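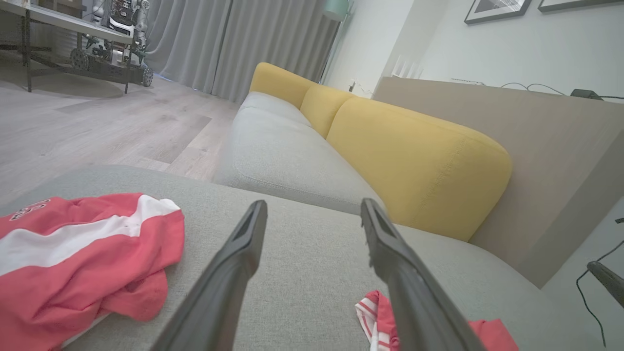 How to Trim a Cat's Claws

By Usa Boonyarit

Print | E-mail this page

Pick a time when your cat is sleepy. After dinner works well. Mine, Zelden, is only reasonable between meals and naps, a window of 2 minutes.

Sit down with the cat in your lap, facing away from you. Press gently on one toe pad until the claw slides out. Find the pink part inside — that's the quick, and it bleeds if you nick it. Snip only the clear, hooked tip. On dark claws, where the quick is hard to spot, take off less than you think you should.

Stop when the tail starts to thump. You can do the other paw tomorrow. Keep styptic powder within reach and give a treat afterward, even if it wasn't earned.

Shared 620 times

Comments (2)

Sunee Paisan: Can I use my own nail clippers? Appiah hates the sound of the big ones.

Brandon: I got through one paw. He's under the bed now and so are the clippers.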